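Kastonwood Lanes: road surface and wall notes

Version 2, 22 September 2026
Maintained by Joscha Böttcher

Contents

This folder holds pictures and written notes of the unpaved lanes and yards in the Kastonwood district. We look mainly at the ground: packed earth, gravel, old asphalt, broken concrete, and the places where water stays. There are 3,948 pictures in total.

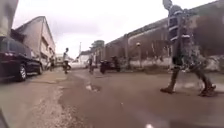
Each note has a field for the surface, a field for the edge and a free comment. Please write "mixed" when the surface changes within a few steps. Parked cars and people walking go in the comment - they are not part of the surface.

Edges

The edge is the strip between the road and the nearest wall. It can be curb, weeds, rubble or nothing. A broken curb is still written as curb.

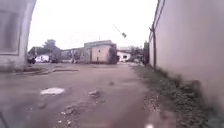 In the first version the edge was missing for some 45 pictures. These are now filled in. Walls have only two fields, color and openings.
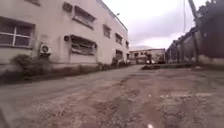
Two-story building, left side. Surface: dirt and gravel. Edge: grass, weeds, small bushes.

Known problems

The word "rut" was used differently in June, so please compare before you count. The Fladeck lanes are not yet included.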